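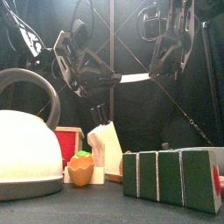

Nutemau replied that the knife block should be tested for magnets before anything else, as two earlier tickets for wandering knives ended there.

Ticket 327 – play kitchen set, knives and cut food pieces
Opened 24 Sep 2018
Status: open, waiting on parts

Reported: knives lean in the block, sliced food does not stay joined, small pieces go missing between sessions.

Step 1. Checked the block with a steel washer. No pull at any of the 3 slots. Magnets ruled out. The slots are wider than the blades, so the lean is normal for this block.

Step 2. Pressed the food pieces together by hand. The fastener dots on 14 pieces no longer grip. Cleaned lint out with a dry toothbrush and retested – no change.

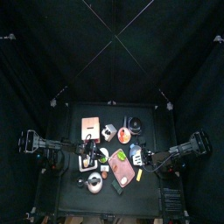
Replacement dots ordered from Meesuk, 16 mm, self-adhesive. Old glue comes off with rubbing alcohol. Let each face dry before sticking the new dot.

Step 3. Missing pieces. Emptied every pot, tray and bowl and matched the contents to the Clurnia packing list. All food accounted for. Pepper slices had nested under other pieces.
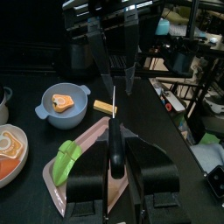 Pots and bowls are to go back on the shelf empty. Cut food gets its own bin, label already printed.

Open item: Jarneck stocks a narrower block, next delivery December. Leave the current one in use until then.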